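Trorkarley Shared Workshop
Teardown Bench – progress report to the Ullusis Small Grants Fund
Period ending March
Prepared by Eustaquio Ventura

Dear friends at Ullusis,

Thank you for your patience with this one. I promised it before the end of the month and I am just about keeping my word. Anselmo Carretero has read it over and corrected me in two places, so where it sounds sensible you can thank him.

As a reminder of what we asked for: the grant was 1,000, paid in one go, to help us build a robot bench in the back half of the workshop that can take apart old desktop computers. People in the neighborhood bring us machines they no longer want, and the ones that can't be fixed pile up until one of us finds an evening to strip them. We wanted to see how much of that work an arm with a simple two-fingered gripper could do, using parts a small workshop could afford and keep running. We call the whole thing Tamo, for reasons lost to a late night, and the name has stuck.

Where we are

The bench itself is finished. It took us longer than the plan said, mostly on account of the platform, which we put together twice. The first time it was square to the wall and not to the arm, and we lived with that for a good while before Anselmo said what we were both thinking and got the hex keys out again. The slotted rails have been a pleasure to work with since then. We can slide a fixture along, tighten it down and be going again in the time it takes the coffee to come up.

The arm and gripper are mounted and wired, and both cameras are in place: one on the gripper, and one fixed beside the bench that takes in the whole job. I underestimated how much we would want the close one. From the side, two fingers over a motherboard always look as if they are in the right spot. Up close you can tell whether they really are.
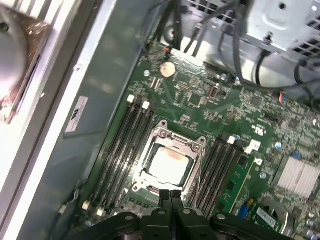
Gripper camera view of the processor in its socket, with the memory slots on both sides empty.

The processor is the part we have spent the most time on this period, and I would like to explain why, as it wasn't in the original plan. We had listed the stages as power supply, drives, memory, cards, board. The processor was going to be left in place and go out with the board. Then we talked it over with a recycler in Toledo who takes our sorted material, and she told us that boards and processors are worth more to her apart. So we added a stage. It is the hardest of the lot for a gripper like ours. The lever has to be released and the metal frame lifted, and after that the processor wants to come straight up, with no sideways push at all. Our fingers are wide for that sort of work. Anselmo has filed down one set of tips and printed another, and we are trading them back and forth to see which we trust.

Old thermal paste is another matter we had not given enough thought to. It makes a surface slippery in one spot and sticky in the next, and it also changes how the part looks to the camera. We now keep a box of tissues within reach and wipe what we can before a run. That is a step done by hand, and I have counted it as one in our notes.

The working area

I know that several of you on the fund would rather see the bench than read me going on about it, so I have put in a view of it with a tower case in position.
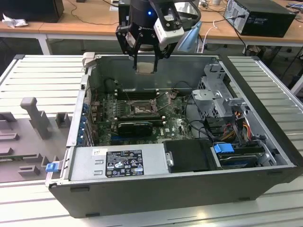
Tamo over an open desktop case on the slotted platform. The gray printed fixture plate is at left.

The case lies on its side with the insides facing up, and every stage starts from that position. We considered standing it upright, which would save room, but then everything wants to fall out at you. On its side it stays put and both of us can reach in when something goes wrong. The fixture plate is our own design, 3D printed here in the workshop. We have gone through 7 versions of it, and I'm told by Anselmo that I should stop calling the current one final.

Cases with plastic latches and handles, like the blue ones on this machine, have been a real help. A bright color is easy to pick out against gray metal, and a latch can be pushed by a finger that isn't very clever. Screws are still ours to do. We did say in the application that we might try a driver on the arm. I would like to be plain with you that we haven't started on it, and I don't think we should until the gripping is steadier.

Cables remain the thing that stops us most often. They move when you touch anything near them and they never lie the same way twice. For now we tuck or unplug them by hand before the arm comes in. There may be a better answer, and if anyone at the fund knows a group working on it, we would be very glad of an introduction.

Money

The 1,000 from you has been spent on the rails, the fixed camera and its mount, printing filament, and a second power supply for the arm after the first one began to hum. The gripper was paid for by the workshop, as agreed. Receipts are in the folder at the front desk and I can send copies to whoever needs them. We don't expect to ask for more in this round.

What comes next

We would like to get the processor stage to the point where we can run it on several machines in a row without changing anything between them. Up to now we have fiddled after nearly every attempt, which teaches you a lot but makes it hard to say how well the thing works. Anselmo is writing a checklist for this so that either of us can set up the bench and get the same start.

After that come the memory modules. We have been pulling them by hand to clear the way, and it's high time the arm had a go. The little end latches are our main worry.

We are also planning an open Saturday at the workshop so that the people who have been giving us their old computers can come and see where they go. You would all be very welcome. There will be coffee, and Tamo will be running if it is in the mood.

With our thanks and warm regards,

Eustaquio Ventura
for the Teardown Bench, Trorkarley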